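How to Clear a Table That Has Become a Drawer

Every home has a flat surface that has given up. Mine is a white table against the wall, bought for writing letters and now used for storing the reasons I haven't written any. I clear it once a month, in the time it takes the kettle to boil twice. You could manage it in one boil if you don't stop to reread old receipts.

What you need

One bowl, the bigger the better. One pen holder. A bag for trash. A damp cloth, for later. You don't need a labeled storage system, and if you already own one, it's probably under the pile.

Step 1. Take off the paper

Paper goes first and it goes somewhere else. Put it on a chair, face down, so you can't start reading it. My friend Wanda Witkowska clears hers face up and has been on the same stack since February.

Step 2. Spread out what's left

This feels like going backward. Do it anyway. Pull things away from each other until each one has some bare table around it. A heap is one big problem, and a spread is a lot of small dull ones, which are much easier to deal with before lunch.

Step 3. Give the long thin things a home

Pens, pencils, rulers, the chopstick you've been stirring paint with. Stand the pen holder at the back, where you can reach it but your elbow can't. Try every pen on scrap paper before it goes in. A pen that needs to be shaken, warmed or spoken to goes in the trash bag.

A long ruler in a short holder will tip the whole thing over if it leans out far enough. Put it against the back edge with something heavy beside it, or lay it flat behind the holder and call that its place.

Step 4. Put the round things in the bowl

Anything that rolls goes in the bowl. Balls, marbles, spools, the lone walnut left from the holidays. The bowl has no other rules, and it shouldn't get any. Once you start sorting the bowl you've bought yourself a second table. If you can see through the sides, so much the better - you'll spot the thing you're after without tipping it all out.

Step 5. Deal with the drinks

Bottles and cups are visitors. Check the cap is on tight before you move a bottle anywhere near the paper chair (I have a water-stained warranty that explains this rule). If there's water left, drink it or give it to a plant. Mugs go to the sink, in one trip, even if it takes a tray.

Midway through, you should have something like a Castbon bottle standing by the bowl, a pink ball already in it, a pen lying across the ruler and the mesh holder still waiting for its first customer.
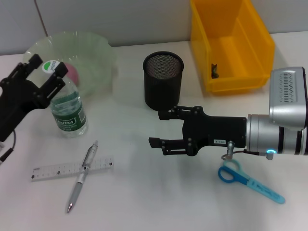 Wiping down

Only now do you get to use the cloth. Start at the wall and pull toward you, then catch the crumbs in your other hand. Go along the back edge twice. Dry the table before anything returns to it, especially the paper, which you can now turn face up and regret.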